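Packing questions - Stallthorpe Guest House

When can I bring my suitcase down?
Any time after 7 a.m. on the day you leave. The luggage room is beside the front desk and holds 40 bags. Bags left past 6 p.m. are moved to the office, so ring the bell if the room is locked.

Can I pack downstairs?
Yes. Open the case flat on the floor with the lid up against a wall, and keep the hallway clear. Baskets and bins can be borrowed from the laundry shelf for sorting clothes. Please return them empty.

Should tubes and other small things go in first or last?
Either works. If they go in first, lay them flat in the bottom half and put folded clothes on top. Check that every cap is closed.

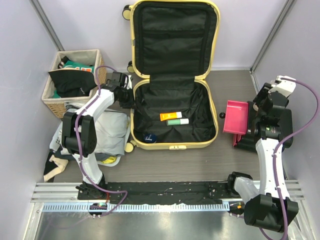

A guest who signed her note Sokley would do it the other way around: clothes first, toiletries last in a zip bag, so that a leak only reaches the top layer. She also asked us to mention that sunscreen is the worst thing to get out of a black lining. We have no objection to her method - use whichever you like.

Is there a scale?
There is one under the stairs. It reads up to 200 pounds and costs nothing to use. Airlines set their own limits, so look yours up before you weigh.

What if my clothes won't all fit?
Take out the bulky pieces and fold them again, or wear the heaviest one. The desk also sells flat cardboard boxes and can call a courier for you.

I left something behind. What now?
Call the desk and give your room number. We keep clothing and toiletries until the end of the following month - opened tubes and bottles are thrown away after a week.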